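Review: the Zudine relabeling package for small-arm imitation learning

Zudine is a training add-on for low-cost tabletop arms. It takes teleoperated demonstrations, splits each one at changes in gripper state, and relabels the pieces as short goal-conditioned segments. The policy is then trained on segments instead of whole episodes. Trundstead distributes it with a container build, a configuration file and a 2-page quick start. The method follows Benítez, whose original write-up assumed a fixed overhead camera and a single object class.

I tested the package on a pick-and-place task with a blue bin and four rubber ducks in blue, yellow, red and green. The instruction names a color, and the arm has to put that duck in the bin. The workspace is marked on the table with orange tape. The policy receives no tape coordinates and has to take the boundary from the camera stream.

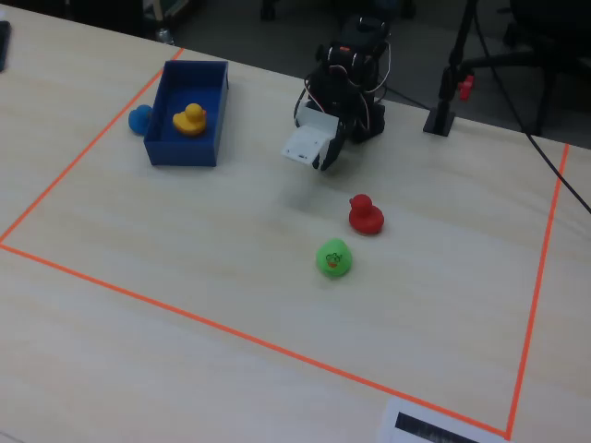
Installation went without trouble. The container starts on the first attempt if the driver version matches the one in the quick start, and fails with an unhelpful message if it does not. Import of existing recordings is handled by a converter that expects joint positions in radians. Mine were in degrees. The converter accepted them anyway and produced a dataset that trained to a plausible loss and a useless policy. A range check at import would have saved me most of a Friday.

The dataset held 101 demonstrations. Segmentation turned these into 3,697 training segments after overlapping windows were included, at default settings. Manual inspection of the segment boundaries showed good placement on grasps. Releases were worse – the splitter fires on the command to open, and the fingers lag behind the command, so some release segments end with the duck still held. The offset can be changed in the configuration file under a parameter that the documentation does not mention. I found it in the source.

Training ran for roughly 3,000 steps before validation error stopped improving. Compared with whole-episode cloning on the same data, the segment policy recovered better from a missed grasp. It backed off and approached again, where the baseline tended to carry on toward the bin with nothing in the gripper. Color selection was no better than the baseline. With two ducks close together, both policies sometimes closed on the neighbor of the requested one. A duck against the outside wall of the bin was the hardest start position, and relabeling gave no measurable help there.
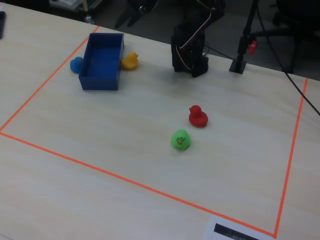
Does the package need new demonstrations if the bin is moved?

Small shifts are covered by the existing segments. For a larger move I had to record more, as the place segments encode the bin position fairly tightly and the policy released over the old location. The pick segments could be reused unchanged.

Inference speed was adequate on a desktop graphics card. On the compact board sold with the Prastutthorpe bundle, action updates became uneven and the arm hesitated before each descent. Reducing the image resolution cured the hesitation at some cost in grasp accuracy. I would not buy the bundle for this use.

Logging is the strongest part of the software. Every rollout is stored with the active segment goal, the predicted gripper state and the measured one, and the three can be plotted together. Most of the faults listed in this review were found that way.

The package is worth installing for anyone with a modest set of demonstrations and a policy that cannot retry. It will not fix confusion between similar objects. Version notes for the September release mention a corrected release offset, which I have not tested.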